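Pinza manual Drerau 2 — ficha de producto y normas de uso

Llevo una temporada larga con la Drerau 2 y sigo pensando lo mismo que el primer mes: la herramienta es buena, pero lo que marca la diferencia es cómo la usas. Por eso en esta ficha vais a encontrar casi más normas que especificaciones (sí, lo sé, soy una pesada con esto).

Lo básico: pinza de mano de dos dedos, carcasa negra y almohadillas azules por dentro. En Skoscombe la vendemos suelta o en pareja, y para ropa yo iría directa a la pareja.

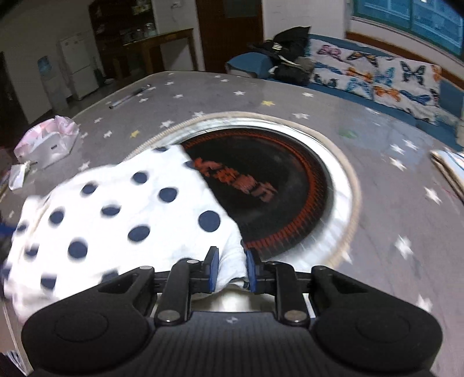
Con tejidos finos, la regla de la guía Bollov que más repito es coger poca tela y cerrar despacio. Si aprietas a lo bruto marcas la prenda y encima gastas la almohadilla, que tiene una vida de 4,000 cierres según nuestra hoja. Yo las cambio a los 3,000 y me quedo tan tranquila. El recambio lleva la referencia 881 — pedidlo de dos en dos, ¡siempre de dos en dos!, que una nueva frente a una gastada agarra torcido.

Otra cosa que me preguntáis mucho: ¿se puede trabajar en una mesa de casa, con sus cosas encima? Se puede. La guía solo pide que los objetos que no intervienen se queden quietos durante toda la sesión y que no haya nada que pinche o corte al alcance de los dedos.
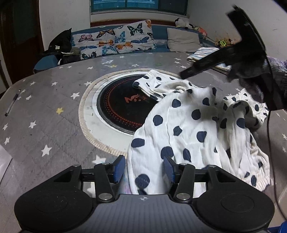
Si trabajáis con las dos a la vez, una espera abierta mientras la otra se mueve, y nunca se cruzan por encima de la prenda. Los cables, por fuera de la zona de trabajo. Mangas ajustadas y guantes de vuestra talla, por favor.

Antes de empezar, repaso de pasadores y almohadillas. Al terminar, paño seco y a su funda, con los dedos abiertos.

Compatible con el soporte Derkach (se vende aparte). Los pedidos que entran antes de las 13:00 salen esa misma tarde, menos en noviembre, que hacemos inventario y tardamos algo más.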